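Good Practice for Handheld Gripper Sessions at the Sornetden Bench

April 12, 2022
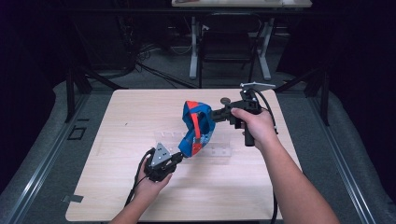 The working rules for the Sornetden bench were last revised in January. Several readers of this blog have asked for them in plain form, and the current version is set out below with some comment. They apply to all recording with handheld grippers, whether the session belongs to the Tenano project or to guests from Seltia.

Operators shall hold the grippers by their handles at all times while recording. Touching the item with bare fingers ends the take. A take ended in this manner is kept and marked, and it is not to be deleted by the operator.

Cables must be run back toward the operator and must not cross between the two grippers. If a cable catches on the table or on a sleeve, the operator is to stop, free it, and begin again from the starting position.

Cloth requires particular care. Before each take the item is to be dropped on the table without being arranged by hand, so that folds and twists differ from one take to the next. Pulling hard on both ends is not permitted. Cloth that has begun to fray is withdrawn and entered in the log.

Clear plastic parts are easily overlooked. Operators are asked to confirm the position of any such part before the first take, and to check it again after a break.

The marks on the mat and the table are not to be moved or covered. Where a mark has lifted, the session waits until it has been replaced and measured.

No operator may work more than 2 hours without a rest. Our archive now holds over 3000 takes, of which 1161 involve cloth, and the notes kept with them show more dropped items toward the end of long sessions. I would have preferred a shorter limit. The Leinonen guidelines, from which much of our text was adapted, leave the matter to the supervisor.

A section on the storage of grippers between sessions is still in draft. Comments on the present text may be left under this post until the next revision.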